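Arm keeps knocking over the glass bottle but handles plastic cups fine – help before our club demo?

Posted by Orsolya Kovács on 11 May 2026
6 replies · 25 views

Hi all! I help out with the robotics club at my daughter's school and we have a sorting project that's nearly done, except for one stubborn thing. The students have a two-finger gripper on an arm and the task (we named it Skevia, long story) is to pick up see-through cups and a clear glass bottle from a white table and line them up by type. Cups go great. On our last run of 20 tries with cups only we had one drop, and the kids were over the moon.

Then we add the bottle. The fingers come in too low or too close and nudge it before they ever close. Sometimes it just wobbles, sometimes over it goes and somebody dives for it.
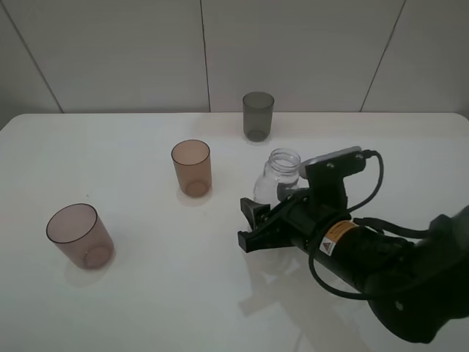

We've tried slowing the whole arm down, which made the tipping gentler but didn't stop it. One of the students thinks the camera doesn't see the bottle properly and is guessing where it is. Another one is sure it's the finger angle. I'm a bookkeeper, so I've mostly been providing snacks! The tinted cups never give us this trouble, if that's a clue. Any ideas that a group of 15 teenagers could try without buying a new sensor?

3 comments

Mathias Grabner
Your first student is probably right. Clear glass is miserable for depth cameras – a lot of the light goes straight through and you get the distance to the table or the wall, or just holes. The tint on the cups likely gives the camera enough to work with. We had the same headache in our class in Derkum last September.

What got us through was a cheap test. Wrap a strip of masking tape around the bottle, run it again and see if the tipping stops. If it does, it's a seeing problem and you can leave the finger angle alone for now. Then try a colored mat under everything, since white table plus white-ish wall plus clear glass gives it almost no edges to find. Also have them save the depth picture right before the grab and look at it together. Ours had a hole shaped exactly like a bottle, and the kids got it in two seconds.

If the tape changes nothing, check the calibration between camera and wrist. Ours had drifted after someone tightened a bracket.

1 comment

Nelu Pană
just use a plastic bottle lol

Jean Leckie
I'd do the tape test too, but also look at the approach. Have the arm stop a hand's width short with the fingers wide open, then come in straight and slow for the last bit. We were swinging in from the side and the lower finger always got there first. Oh, and put a little water in the bottle while you practice, it's much harder to tip (lid on, please, learned that one the wet way).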